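The stockroom at Mornley closes at four, and Bayu Simanjuntak uses the last hour for returns. Simanjuntak has handled accessories there for 14 years and keeps the storage rules on one typed sheet.

"Bins first, labels second," Simanjuntak said. "If the bin is wrong, the label won't save you."

The old system was cardboard, 200 boxes of it, bought from Vestitz. Lids went missing and the bottoms sagged. The switch to plastic took most of August. Clear bins now hold stock that staff must identify from the aisle — hats, belts, gloves — and tinted bins hold items still waiting for inspection.

Asked about stacking hats, Simanjuntak was brief. "Crowns nest. Visors don't like weight. I stop at 19 to a bin."

Shape is the main concern with caps. Simanjuntak wants each one crown up, never folded at the back and never pressed against a wall of the bin. A dark cap set in a clear bin with its visor to the front can be checked through the plastic: the arch of the brim, the stitching along its edge, the button on top. "I look at the brim before I touch anything," Simanjuntak said. "A flat one goes back to the steamer."

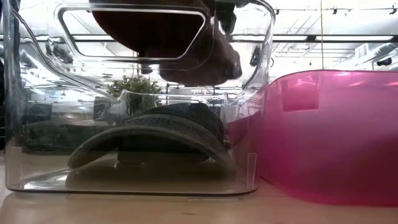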